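Stop Asking Me What It's For

I've been building a robot in a shared workshop for two winters now, and the question I get from everybody, from my sister to the guy who delivers the water jugs, is what it's for. I used to have an answer ready. It would unload the dishwasher! It would sort my recycling! I said these things with a straight face, and people nodded, and then they'd ask again at Thanksgiving how the dishwasher thing was going.

So I quit answering. My opinion, and I'll put it up front so you can leave early if you hate it, is that a home-built robot doesn't owe anyone a chore.

Some background. I rent a bench at Hunemden, which is a big drafty room behind a tile showroom, with a good drill press and a terrible bathroom. Membership is 70 dollars a month. My project is called Erar (it was a typo for "error" in my very first log file, and it stuck), and as of Wednesday, July 22, 2026, I have spent $3,118 on it, not counting gas or the pizza. I know the number because I keep a spreadsheet, and I keep a spreadsheet because I once told my wife it was "a few hundred bucks" and then had to sit down and do the math in front of her.

Now, you could buy a lot of dishwasher unloading for that money. You could pay a teenager! People love to point this out. But the same people own a boat, or a smoker the size of a coffin, or a set of golf clubs that cost more than my first car, and I have never once heard anybody ask a golfer what the ball is for.

I think the trouble is the word "robot." Build a canoe in your garage and folks want to run a hand along the side of it. Build an arm and they want a demo. They've seen too many slick clips where the thing folds a shirt, and they figure yours must be a worse version of that. Well, it is a worse version of that! Mine spent most of last fall learning to pick a box up out of a tray, and it mostly learned to shove the box into the corner and then push on it like a cat at a closed door.

Diane Arsenault has the bench next to mine and she disagrees with me about all of this, loudly, over the sound of the shop vac. Her view is that without a job to do, you never finish. You just keep swapping parts. She built a thing she calls Udix that waters her seedlings, and it works, and it's been working since she plugged it in, and she's moved on to something else. I can't argue with the tomatoes. She gave me a bag of them.

Where I part ways with Diane is on what happens in your head while you're building. When she was done with the waterer she knew how to make a waterer. I've spent 60 hours on nothing but fingers, on how hard is too hard and how slow is slow enough, and I now look at my own hands differently.

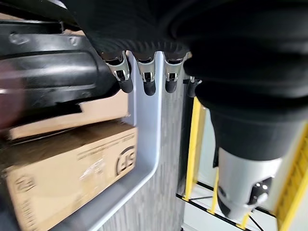
I'll be drying a mug and catch myself noticing that my ring finger is doing all the steering. I picked an egg out of the carton last week and stood there with the fridge door open until it started beeping at me. You don't get that from a kit with a goal printed on the lid, or at least I never did.

I'll give Diane this much. Having no finish line has cost me. I rewrote the grip code over a long weekend when the old code was fine, purely to see whether I could do it shorter, and I spent the next month putting back what I'd broken. I've got a drawer of motors from my Saarela phase — that was the name of the version before this one — that I can't use and won't sell. If you're the kind of person who needs to cross things off, please, build the waterer. You'll be happier and you'll have tomatoes.

But if you've got a bench and some patience, and you'd like to know what it takes to close a hand around something without crushing it, I'd say go ahead and start, and let the relatives wonder. I'm hoping to get the wrist rewired by September. After that I have no plans for it whatsoever.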